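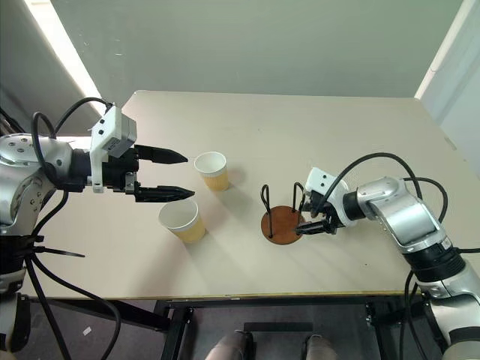

My brother-in-law sent me another robot article in September, with the subject line "start saving." He thinks I'll own a machine that clears the kitchen by the time my dishwasher dies. The dishwasher is nearly dead now, and I'm shopping for a dishwasher.

I'll grant that two arms are better than one. Hanging a paper cup on a stand is a two-handed job if the stand is light, and most of them are. You steady the base and bring the cup over with the other hand. I do it half asleep at 6 a.m. with the radio on. For a pair of arms on a table, somebody has to work out who holds what, how hard to squeeze a thing made of paper, and what to do when the cup lands crooked on the wire.

So when a company like Zellon says its system has practiced a chore 1000 times, my first question is whether the table was the same all 1000 times. Same cups? Same light from the window? My kitchen has never looked the same twice. There's usually a cereal bowl in the way, and the cup I want moved has an inch of cold coffee in it.

Minoru Tamura, who used to work the packing line at Andrade with me, is more hopeful than I am. He says the shop floor gets these things first, and he may be right. On a line you can bolt the table down and feed it the same part all shift. We had a case packer there that was very good at one box. When purchasing switched to a box 2 millimeters taller, we packed by hand until the technician came.

Minoru's answer is that the new ones learn and the old packer didn't. Fine. I'd like to see one learn my silverware drawer.

What I want from Zunik or Piltel or whoever is next is a dull video. Give me 30 minutes in a stranger's kitchen, no cuts, with the dropped cups left in. Show me who picks them up — I suspect it's a person in sneakers. And put a clock in the corner, because sped-up footage has fooled me before.

The new dishwasher comes with a two-year warranty. I still have to load it.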